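Reading time: 5 min

My walk-round checklist for a small physio and rehab clinic, with comments

I look after the equipment and the rooms at a physio clinic in Nadbridge, and twice a year I go round with a clipboard. Our sister clinic in Etness asked for a copy of my list, and when I dug it out I saw half of it was scribbles in the margin, so I've typed up the scribbles too. The ticks are from the March round. Your building will be different, so cross out what doesn't apply and add your own.

1. Front door and waiting area

[x] Door opens fully and stays open on its own
[x] Mat flat at all four corners
[ ] Chairs with arms available at both ends of the room

Comment: the chairs drift. I put the armchairs by the door and by the desk, and a month later they're all huddled round the radiator. People with new hips need arms to push up on, so I've stuck a label under each one saying where it lives. The box stays blank until I've seen it last a fortnight.

2. Treatment couches

[x] Up and down through the full range, nobody on it
[x] Up and down again with a person on it
[x] Brakes hold on all four wheels
[x] Foot switch cable not pinched
[ ] Upholstery whole, no splits

Comment: do the brakes by leaning on the couch with your hip, hard, the way a patient does when they turn round to sit. Pushing politely with one hand tells you very little! Couch 286 has a split in the seam by the face hole. It's only small, but you can't wipe a split clean, and I've been taping it since before Christmas, which I'm not proud of. New cover ordered from Oddsson in the blue. The couch is out of use until it comes.

The asset numbers, by the way, don't run in order. 286 stands next to 642 and I gave up asking why years ago.

3. Parallel bars and steps

[x] Bars locked at both heights, no wobble
[x] Grip tape on every step, edges down
[x] Handrail bolts tight
[x] Floor under the bars clear

Comment: I found one bolt on the practice steps that turned with my fingers. Tightened it, marked it with a dab of paint across the head and the rail so I can see at a glance if it moves again. I'd recommend the paint trick to anyone, it costs next to nothing and I've used an old bottle of nail varnish for mine.

4. Electrotherapy and ultrasound

[x] Test label in date on each machine
[x] Leads: no bare wire, no kinks by the plug
[x] Emergency stop button on patient lead works
[ ] Spare pads in date

Comment: eight packs of pads in the drawer were past it. They'd been pushed to the back and the new ones put in front — the same thing I do with yoghurt at home. I've binned them and turned the drawer round so you take from the left and fill from the right. Machine 682 is in date but the sticker has been wiped so often you can hardly read it. I wrote the date on again in permanent pen and covered it with clear tape.

5. Hot packs and the hydro-heater

[x] Water temperature read from a separate thermometer, not the dial
[x] Timer rings loudly enough to hear in the corridor
[x] Tongs hung up, towels stacked by the heater
[x] Log sheet filled in every working morning

Comment: our heater is a Lonavden and the dial reads a bit low, always has. I don't mind that as long as everybody reads the thermometer. I've turned the dial to face the wall side as far as it'll go (you have to bend to see it now), and that has done more good than three emails.

6. Group exercise room

[x] Bands checked by stretching each one over a light
[x] Balls firm, no shiny patches
[ ] Weights back on the rack
[x] Call button reachable from the floor
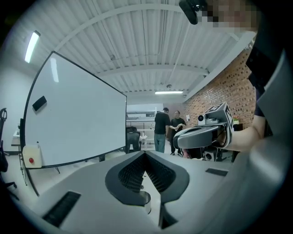 Do resistance bands need replacing if they look fine?

Go by the stretch and leave looks out of it. Pull the band to twice its length in good light, and if you see pinholes, pale lines or a sticky patch, cut it in half and bin it so it can't creep back into the basket.

Comment on the call button: lie down and try it. I mean it, get on the floor. Ours had a cord that finished nicely at waist height, and I only noticed when I was down there hunting for a rolled-away ball. It's longer now.

The weights I've left unticked out of stubbornness. They were all over the place at four in the afternoon, after the balance class, and I'd like to check again first thing.

7. Still open from this round

- Cover for couch 286, waiting on Oddsson
- Chairs, look again in a fortnight
- Weights, look again before the first class
- Ask Etness how they store their walking frames, because ours are blocking the cupboard again

Next round is September. Bring a torch and a pen that works upside down.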